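4. Alternative cuts and the problem of the missing reel

The film at the centre of this section, Dernport, has been released in more versions than it has had good reviews. There was the cinema cut, the television cut, a longer cut for home viewing, and a so-called restored cut which restored one thing and quietly dropped another. Earlier writing on the film treats the cinema cut as the real one and the rest as clutter. We take the clutter seriously here, partly on principle and partly because the clutter is where most of the plot went.

4.1 Sources

Our comparison rests on 2 prints and a shooting script. The first print, which we call the Verow print after the cinema that held it, runs to 151 minutes and carries the original titles. The second, the Dunetti print, was struck for television. It is shorter overall and yet contains material that the Verow print lacks, including the whole of the ferry argument and a long visit to a dentist. Why a broadcaster pressed for time would put a dentist in is a question the surviving paperwork does not answer. The paperwork does tell us what was spent on sandwiches.

The shooting script is a copy with pencil notes in at least two hands. One hand cuts dialogue. The other puts it back. We have followed neither, and cite the typed text throughout except where the typed text is plainly a mistake, as when the lead character leaves by train and returns in the next line by the same train, still going the other way.

4.2 What was removed

The removed material falls into two groups. The first consists of scenes that slow the story down. These are the ones that later audiences, meeting them for the first time on television, tend to remember with most affection. The second consists of scenes without which the story makes little sense. The letter from Kovalchuk belongs to this second group. In the cinema cut he is mentioned once, in passing, and then turns up at the harbour in the last act to great emotional effect on everyone except the viewer, who has no idea who he is.

The Dunetti print gives him an earlier scene set in a boarding house. He packs, unpacks, and reads the letter aloud to an empty room, pausing in places where a reply might go. It is quiet and rather well played. It is also the only point in any version at which we learn that the money was his. Its loss from the cinema cut has been put down to length, but the same cut has room for a regatta that goes on for longer and involves people we never meet again.

Domestic scenes of this kind were the most likely to be lost. Across both prints, rooms with beds, wardrobes and kitchen tables are cut far more heavily than streets, boats or staircases. We suspect a working belief among the editors that nothing important is ever said near a laundry pile. The script disagrees, and gives nearly all its confessions to people who are folding something.

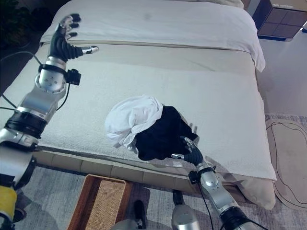

Figure 3. Dark garment held at its edge in a robotic hand, beside a crumpled white one, on a bed with a cream-white blanket.

4.3 How viewers met the versions

It is tempting to write as though audiences chose between cuts. Most did no such thing. They saw whichever one was on. To get some sense of this we sent a short questionnaire to 200 members of a film society and asked which version they had seen first, which they preferred, and whether they could say how the film ended. Replies to the third question were lively. Several people described an ending that appears in neither print nor in the script, with a lighthouse in it, and described it with great confidence.

We are reluctant to dismiss the lighthouse. A shot list kept with the script has an entry for an exterior by night, location not given, marked as filmed. No such shot survives. It may have been used in a trailer, or in a version we have not traced, or the memory may belong to some other film altogether. Viewers who preferred the television cut were the most certain about it, and also the most annoyed at being asked.

Preference followed first viewing closely. Those who grew up with the dentist want the dentist. Those who did not were mostly baffled by him, though one respondent thought him the best thing in it and asked for a copy of the scene, which we were unable to supply.

4.4 The restored cut

The restored cut was last checked against our notes on 30/09/2021. It brings back the boarding house scene, in good condition and with clear sound, and places it after the harbour. Kovalchuk therefore reads the letter once everyone already knows what it says. The sleeve notes call this bold. We would add that the reels in the Dunetti print are numbered by hand, and that the numbers on the third and fifth are easily confused.

For the ferry argument the restored cut uses the television sound over the cinema picture. The match is close until the foghorn – after that, the actors' mouths and their words go their separate ways until the boat docks. The dentist has not been restored.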